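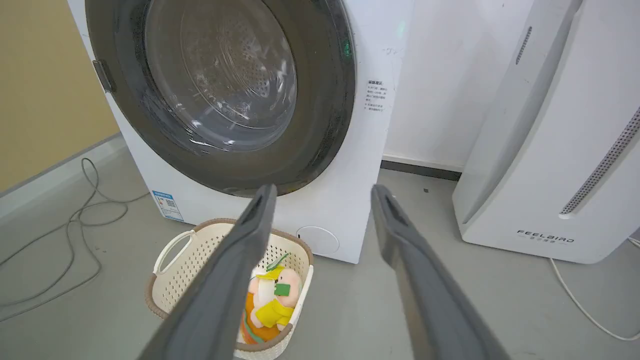
Does a soft toy need its own wash programme?

Trefor Voyle has been mending washing machines for long enough to have stopped believing what is printed on them. He teaches an evening course in Jundton on looking after household appliances, and he agreed to talk to me about laundry on the condition that I didn't ask him to recommend a detergent.

I had come with a list of claims from magazines, packets and a leaflet from Brustach, the shop where I bought my last machine. The first was that soft toys must be washed by hand. Voyle read it twice.

"Must they? Who says? Most of them go in the drum perfectly well," he said. "Read the label on the toy. If there's a battery box or a squeaker sewn in, then no. If it's cloth and stuffing, put it in a pillowcase, tie the neck and wash it cool with a gentle spin. I'd worry more about the eyes coming off than the machine."

And the special toy programmes on some of the newer models?

"A delicate wash with a teddy bear drawn next to it. I've run the two one after the other and I couldn't tell you the difference. Perhaps there is one. I'd like to see the figures."

He is fond of the plain front loader, the white sort with a round door and a small cover low down at the front. That cover interests him more than anything on the dial. Behind it is the filter, and in his experience plenty of owners have never opened it.

"They ring up and say it won't drain. I ask when they last did the filter and it goes very quiet. Put a shallow tray down, an old towel, turn it slowly and let the water come. You'll find coins. I found a whole doll's shoe once, and a hair grip wrapped round it."

I asked how often. The leaflet says every month.

"Every month if you've got a dog. Twice a year if you live alone and empty your pockets. A number like that is made up by somebody in an office."

We moved on to energy labels. I like them, and told him so. He likes them less.

"They're useful in the shop, when you've got two machines side by side. After that it depends how you use the thing. Somebody who buys the best rated machine on the floor and then washes three socks at 60 hasn't saved anything. Most of my washing goes in at 40 and some of it cooler than that. Towels hotter."

What about leaving the door open afterwards? My mother did it and I do it, but I have never been sure why. For once he agreed with the received advice, though not with the products sold alongside it. 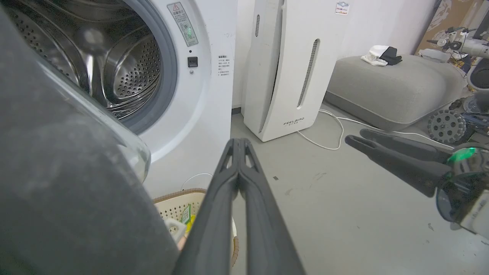 "Leave it open, yes. The rubber seal is where the trouble starts. Water sits in the fold, and so does fluff, and then you get the black spots and the smell. Pull the fold back with your fingers and wipe it with a cloth. It takes less time than reading the back of a bottle of drum cleaner."

He makes one exception, for homes with small children or cats. There he would keep the door shut between washes and dry the seal by hand first. In any house at all, he says, look in the drum before you load it.

I mentioned that Skornier, whose catalogue comes through my door whether I want it or not, sells a seal-drying clip. He asked me what it did. I said I thought it held the door slightly open.

"So does a folded flannel."

The laundry basket came next. My list said it should have holes so that clothes can breathe, and I expected an argument. I got half of one.

"Clothes don't breathe. But a damp towel at the bottom of a solid tub will stink by the morning, so have your holes. Plastic's fine because you can rinse it. Just don't use the same basket for dirty things and clean things and then tell me the machine's not washing properly. I've had that call."

Would he put an air purifier in the same room, as a friend of mine has done to deal with the musty smell?

"It might help a bit with the room. It won't clean the seal. I'd open a window first and see."

My last question was about a Sönmez machine, priced at 845 in the catalogue, which promises to work out the load by itself. Voyle put his glasses back on to look at the page.

"It may do. I haven't had one in bits yet. Ask me when it's 7 years old."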